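Kaddale Sorting Bench – progress report to the Brennan Fund
January 2022
Prepared by Fionnuala Madigan, Plitmont

We've had a terrific quarter. The two-arm bench you helped us buy is set up in the back half of the workshop, and five of our kitting staff have finished their training on it. Three of them had never touched a robot before, and they're now the ones writing the new routines!

The work is sorting small coloured pieces into tubs, one colour to a tub, ready for the Cisonska kits. It used to take up whole afternoons and it was hard on wrists and eyes.

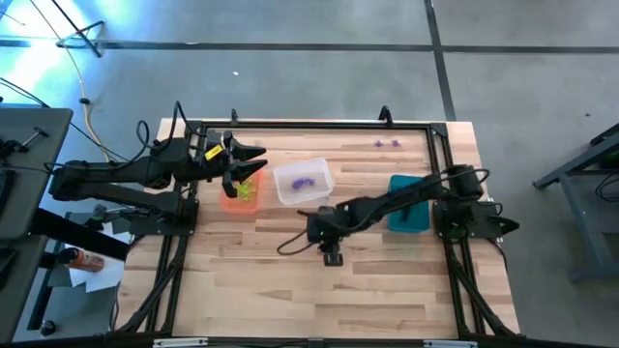 What has changed most is how people spend their day. Staff on the bench now look after setup, checking and the odd pieces the arms leave behind, and they rotate off every 4 hours. Everyone has kept their hours and their pay rate, as we promised in the application. Two people asked to stay on hand packing – they like the rhythm of it – and that's fine by us.

We logged 344 kits through the bench this quarter. Purple pieces are still our weak spot, and we're trialling softer fingertips in February.

The unspent part of the training budget will go to a second group of staff, if you're happy with that.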